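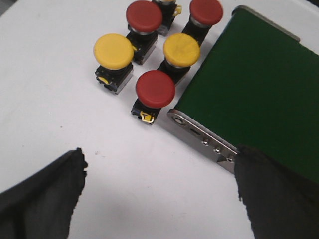
Pollov sells one thing, really. A sorting cell that fits on a table. Arm, gripper, short conveyor, a teaching app and a bag of parts to practice on. The kit is called the Gralach and we had one for most of November.

First impression — heavy. Two boxes, one with the arm packed in foam so tight it took two of us to free it. Manual is 21 pages, half of that safety. Skip to the back for the wiring page, which should of been at the front.

The practice parts are mushroom-head push buttons, red and yellow. Good choice. Wide cap, narrow neck, square body underneath, terminals poking out. Grab one wrong and it rolls. Pollov could have shipped foam cubes like everyone else and made its demo look great. Points for that.

The job as sold: take buttons off the table, put them on the belt, send them down, take them off again, drop reds with reds and yellows with yellows. Any light factory does some version of this all day.

## Setting up
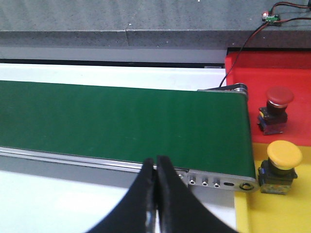
*4 min read*

An afternoon, start to finish. The belt was the easy bit: level it, plug it in, done. Calibrating the wrist camera was not. The app asks you to touch four corners with the fingertips and it's fussy about the order. Got it wrong twice. No undo, so back to the start both times.

The fingers are soft and black and they come to a point. They grip better than the hard ones on last year's model, which used to skate right off a cap. They also pick up dust and fuzz fast. Pollov includes one spare pair. Order another.

Teaching is by hand. Squeeze the handle, drag the arm through the motion, let go, repeat. The app wants 100 examples before it will train anything and suggests 1000 if you mean it. We stopped at 151. Arms got tired. Ours, not the robot's.

## On the belt
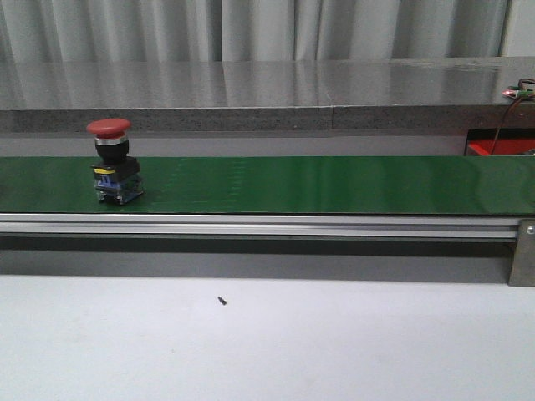

*One red button on the belt, standing upright.*

Upright is what you want. A standing button, the Gralach picks by the neck, quick and clean, and we quit watching after a while. Lying down is another story. It hunts, backs off, hunts again. Sometimes gets it. More examples helped some, and we'd guess a full 1000 would help more, but thats a lot of dragging for a small shop with orders to fill.

Belt speed matters too. Slow, fine. Medium, mostly fine. Fast is there for the brochure.

## Dropping off

Color sorting was the surprise. Red to red, yellow to yellow, hardly a mistake even with the blinds up and sun all over everything. Shiny surfaces worried us going in.

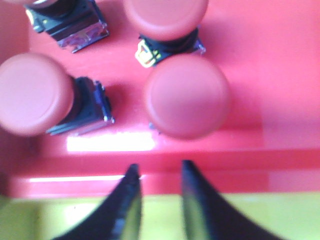
Crowding is the weak spot. The first couple of buttons go down with plenty of room, then the arm sets the next one right up against its neighbor, and pulling one back out means squeezing the fingers into a gap that isn't there. A spacing setting exists. Third menu down, off by default. Turn it on before you do anything else.

We looked at the Mamar as well, the obvious rival. Faster arm, nicer app, no conveyor in the box. Once you add one the price gap closes up. Raju, the reseller who lent us both kits, also rents the Gralach by the month, and for a shop that just wants to know if any of this is worth doing, that's the way in. Support by email only. Replies came next morning, ususally.

Buy it for training staff, or for one slow, steady sorting job. Wait for the next version if your parts show up in a heap.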